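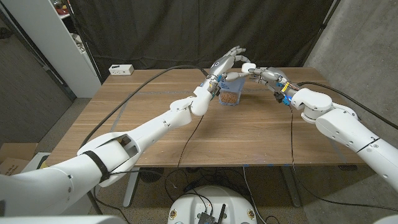
26/06/2019
Wamo, snack packs, table by the curtain

Spent the morning on the Bogale packs and most of the afternoon on the table. Delivery from Laltmont came as one carton, 372 packs on the slip. I took 37 out for weighing and put the rest back with the flaps folded over. Scale needs 200 g for its check weight and we only had the 50, so I borrowed the other one from the kitchen lab. It has to go back.

Weights are in the sheet. Nothing odd except that two packs had a weak top seal and I could open them with very little pull. Marked both with a pencil cross and set them aside. Don't eat those.

The bigger nuisance is how they stand. The contents settle to the bottom and the upper part is mostly air, so a pack will stay up if the base is opened out first. Straight from the carton the base is folded and it leans, then goes over. What works: tap it down on the table a couple of times, pinch the bottom corners, set it down with the label to the front. Shaking only makes crumbs. I tried a strip of Stastix under the base as well – it holds, but it pulls at the film when you lift the pack, and there is glue left on the wood afterward. Took it off again and cleaned the spot with warm water.

Outline on the table top is still the old tape. One corner lifts if you catch it with a sleeve. Pressed it down, will redo it when there is a new roll. I would like to keep the same position so that the February notes still make sense. 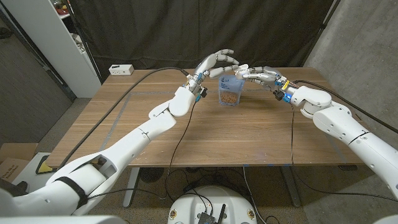 A comment left on the shared copy of this page asks whether the label side matters, as the back of the pack is flatter and might sit better facing forward. Fair question. I have only been setting them label first out of habit. Will try both ways with packs from the same row of the carton and write down which ones lean.

Cables on the floor under the table are still in a tangle. I caught my foot in them while sweeping. They want tying up along the legs, and the one running across the top could go around the back. Left for now.

To do:
– return the 200 g weight
– tape, same width as before
– cable ties
– ask Laltmont about the weak seals, send the slip number with it
– move the carton off the floor before they mop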